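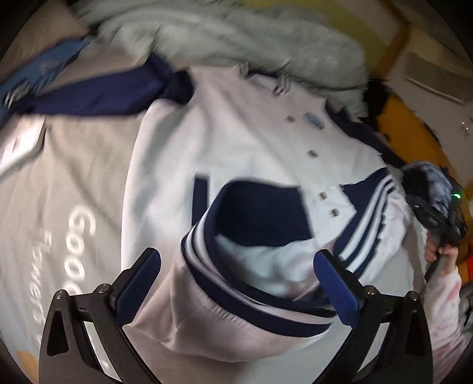

Pinza izquierda sobre la prenda marinera, cuello hacia el operador. Almohadillas azules estriadas.

23 de octubre de 2020

Planificación de compra, segundo lote de pinzas manuales. Notas para la reunión con Tarek Khasawneh y para quien herede la hoja de cálculo.

Situación: tenemos 2 pinzas manuales, una por mano, y ninguna de reserva. Con un solo operador basta. Con dos puestos en paralelo no, y el plan de octubre ya contaba con dos. El desgaste se concentra en las almohadillas y en los pivotes de las articulaciones. El cuerpo aguanta bien.

Ofertas recibidas:

Haugland – par completo, montado y calibrado, 2,115 euros (copio la cifra con el separador de la oferta, son dos mil ciento quince). Portes aparte. Incluye un juego de almohadillas.
Kemport – solo mecánica, sin cámara ni electrónica, 107 euros por juego de brazos. Habría que montar y calibrar aquí.
Sokell – no ha contestado. Reenviado el correo esta mañana.

Techo de la partida: 2,000 euros, mismo separador. Haugland se sale por 115 antes de portes. Tarek propone pedirles precio sin calibración, que de todas formas repetimos al recibir. Me parece bien, pero lo quiero por escrito, con la tolerancia de apertura indicada. En la oferta actual no figura.

Lo de Kemport es tentador por precio y engañoso por horas. Falta sumar cámara, placa, cableado y el tiempo de montaje. Dejo la fila en la hoja con las casillas de electrónica vacías hasta tener precios. No rellenarlas a ojo.

Requisitos que salen del trabajo con ropa:

Almohadilla. La estriada sujeta bien tela de algodón de un solo espesor. En cuellos con ribete y en la tapeta de botones hay más grosor y la presa es menos uniforme. Pedir dos durezas y comparar antes de comprar en cantidad.
Apertura. Para pellizcar un pliegue sobra. Para coger la prenda doblada en cuatro vamos justos. Preguntar a Haugland si el recorrido es ampliable cambiando solo las barras.
Óptica. El gran angular cubre casi toda la prenda extendida, con las esquinas en negro. En movimiento la tela sale borrosa por zonas. Antes de pagar una cámara mejor, probar exposición más corta con más luz. Un foco sale más barato y lo podemos cargar a material fungible.
Contraste. Azul marino con franjas blancas se distingue bien sobre la sábana beige. El cuerpo blanco, peor en las zonas de sombra. Convendría un fondo liso, sin letras impresas. Lo apunto como gasto menor.

Sobre las prendas: la marinera se queda en el conjunto de prueba. Mangas largas, cuello grande, botones pequeños en diagonal – tiene casi todo lo que nos da problemas en una sola pieza. No comprar más camisetas lisas, de eso hay de sobra.

Repuestos. El error del primer lote fue no pedirlos con el equipo. Esta vez van en el mismo pedido: almohadillas, tornillos de pivote y un cable por pinza. Si el proveedor no los vende sueltos, cuenta como punto en contra en la comparación.

Registro. Tarek quiere pasar las sesiones a Lirkari para no seguir con carpetas por fecha. La licencia no entra en esta partida y no la voy a mezclar con las pinzas. Línea aparte, a estudiar cuando cierre el pedido.

Propuesta provisional: un par de Haugland sin calibrar si baja del techo con portes incluidos. Si no baja, un juego de brazos de Kemport como prueba de montaje, apuntando las horas reales, y se aplaza el segundo puesto. Sokell solo si contesta antes de la reunión.

Pendiente:
Correo a Haugland: precio sin calibración, tolerancia, recorrido, repuestos sueltos (yo).
Plano de la placa de fijación de la cámara, versión actual, a la carpeta común (Tarek).
Medir holgura en los pivotes de las dos pinzas y anotar cuál es cuál. Hoy no llevan etiqueta.
Preguntar en administración si los portes computan dentro de la partida.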